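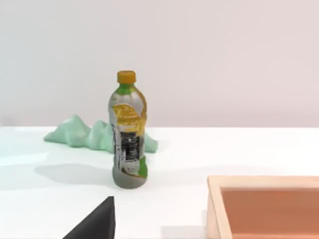
Unit 4: Container Deposit Systems and Household Waste

A container deposit is a small sum added to the price of a drink at the time of sale and paid back when the empty container is returned. The system is older than most public recycling programs, and it began as a private arrangement between bottlers and shops. Glass bottles were costly to make, and the bottler wanted them back. The modern version serves a different purpose and covers a much wider range of packaging. Consider a plastic drink bottle with an orange-yellow screw cap and a printed label: the bottle, the cap and the label may each be made of a different material, and a deposit law must state which of them the consumer is expected to bring back. Most laws answer this question in a single line of definitions, and much of the later difficulty in running a program can be traced to that line.

Students should read Chapter 5 of the course reader before the lecture. The Landville case file is required for the discussion section.

4.1 Basic terms

Deposit: the amount charged to the buyer. It is listed separately on the receipt in most programs and is not treated as part of the price.

Initiator: the party that first places the deposit on the container, usually the producer or the distributor.

Handling fee: a payment made to the shop or return center for accepting, sorting and storing containers. It is separate from the deposit and is never paid by the person making the return.

Unclaimed deposits: money collected on containers that are not returned. Programs differ as to who may keep it. It may remain with the initiator, pass to the state, or be divided between them.

Return rate: containers returned divided by containers sold, over the same period. Students often confuse this with the recycling rate, which measures material processed and is usually lower.

4.2 Return to retail and return to depot

Under a return-to-retail system, any shop that sells a covered drink must also take back the empties. Buyers find this convenient, as the return can be made on an ordinary shopping trip. Shops tend to object on grounds of space, staff time and cleanliness. Small shops are frequently exempted, either by floor area or by volume of sales.

Under a return-to-depot system, empties are taken to a licensed center. Costs per container are lower when the center handles a large volume. Return rates depend heavily on travel distance and opening hours. A depot that closes at 5:00 p.m. and does not open on Sunday will serve commercial customers well and working households poorly.

Mixed systems are common. In a mixed system, large shops install machines and depots serve the remaining areas.

4.3 Case: Landville

Landville adopted a mixed system in which the deposit was set at 10 cents for all covered containers, regardless of size. The town had 2464 registered households when the program opened. Two depots were licensed, one near the rail yard and one in the district of Durnotcombe. In the first survey of users, 1180 households reported at least one return.

Jonas Nägeli, who prepared the survey report, drew attention to the difference between the two depots. The rail yard depot received most of its containers from restaurants and collectors. Durnotcombe received smaller loads from a larger number of people, and its cost per container was therefore higher. The report advised against judging the two by the same measure. The town council did so regardless and reduced the hours at Durnotcombe in January. Hours were restored after residents submitted a petition.

Fiifi Dramani's reply to the report, also in the case file, takes up the matter of informal collectors. He argues that a flat deposit works as a modest income program whether or not its authors intend one, and that changes to depot hours or load limits should be reviewed with collectors in mind. Landville had set a limit of 40 containers per visit at its retail machines. The reply describes the effect of that limit on people who arrive on foot and must make several trips.

4.4 Points of dispute

Flat or variable deposits. A flat deposit is simple to explain and to audit. A variable deposit, with a higher sum for larger containers, follows the amount of material more closely but requires clearer marking.

Effect on curbside programs. Deposit systems remove some of the most valuable material from curbside bins. Operators of curbside programs may ask to be compensated for the loss. The size of the loss depends on local scrap prices and cannot be stated in general terms.

Coverage. Milk, juice and wine are left out of many laws for reasons that are historical. Students should be prepared to discuss whether a given exemption still has a practical basis.

4.5 Written assignment

Prepare a memorandum of two pages addressed to the Landville town council. Recommend whether the limit on containers per visit should be kept, raised or removed. Refer to both documents in the case file and use the terms in section 4.1 as defined there. Memoranda are due at the start of the discussion section. Late work will be accepted only by prior arrangement with the instructor.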